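Robot Software 2: Control and Perception
Handout 6 – Bimanual handling: from camera frames to arm commands
Sostero teaching lab, Pirkgate building
Revised May 2020

What this handout covers

Last time you wrote a planner for one arm and a fixed goal. This week there are two arms, one table and an object whose position is not known in advance. The mechanics are the same as before. Most of the new work is in the software, and most of the marks are too.

You will need the Ticona workspace from Handout 5. If your copy still uses the old message names, update it before you start, as the launch files will not load otherwise.

1. Frames

Every pose in the system belongs to a frame. We use five:

world – fixed to the table, origin at the middle of the front edge
left_base and right_base – one for each arm
head – the overview camera
wrist – the small camera at the gripper, one per arm

Write the frame name into every variable that holds a pose. A variable called target is no use to anyone who has to read your code. A variable called target_in_world can be checked.

The transforms from each base to world come from the calibration file and do not change during a run. The wrist transform changes with every joint movement, so look it up at the time stamp of the image and not at the time your callback happens to run. At normal speed the difference is small, but it shows up as a target that lags behind the gripper.

2. What the wrist camera gives you

The wrist view is close up, and the gripper fingers are always somewhere in it. Mask them out before you look for edges. Both the fingers and the part are dark, and a plain threshold will join them into one shape. Use the pale strip on the face of the part as your main feature. It has long straight sides and strong contrast with the dark material behind it, so a line fit works well even when the focus is a little soft.

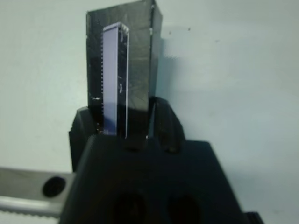
3. Estimating the grasp angle

Once you have the two long sides of the pale strip, average their directions to get the angle of the part in the image. Then:

a) Convert the angle to the gripper frame.
b) Compare it with the angle you commanded.
c) If they differ by more than 10 degrees, report a bad grasp and stop.
d) Otherwise store the difference as an offset and pass it to the planner.

Do not correct the angle by moving the fingers. The offset is handled at placing time, by turning the wrist.

Reflections on the edges of the part can give you a third or fourth line. Sort the lines by length and keep the pair that is closest to parallel. The face also has streaks and faint scratches, but these are short and drop out at this stage.

4. Choosing an arm

With the part on the table, the overview camera gives a rough position, good enough for picking an arm and planning the approach. The simplest rule is to send whichever gripper is nearer. This rule breaks down when the part lies near the middle, as a small error in the estimate will swap the answer from one frame to the next and the arms will start and stop in turn. Add hysteresis: once an arm has been chosen, keep it until the other is nearer by a clear margin. The default in the workspace is 30 mm. You may change it, but say so in your report.

Shadows are the other thing to watch. The arms cast soft grey patches on the white tabletop, and these move when the arms move. Background subtraction will pick them up as objects. Test for darkness as well as change, and ignore anything in the thin curved mark on the lower half of the table.
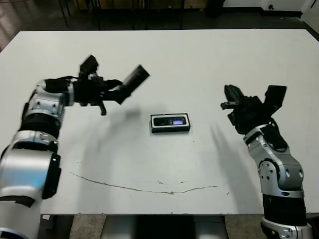

5. Keeping the arms apart

The planner treats the two arms as one system when it checks for collisions, but the controllers run separately. A plan that was safe when it was made can become unsafe if one arm is late. Use the shared lock supplied in the workspace. An arm must hold the lock before it enters the middle zone and must release it after it has left.

The controller loop runs at 500 Hz. Do no image work inside it. Pass results in through the queue and read the newest one only.

6. Exercise

Run your grasp angle code on the Usasthorpe log, which has 467 wrist frames. Hand in your code, a plot of angle against time, and one page on the frames where it failed. We are more interested in the failures than in the average error.

Groups carrying on to the September project should keep their calibration files. The project uses the same frames and the same lock.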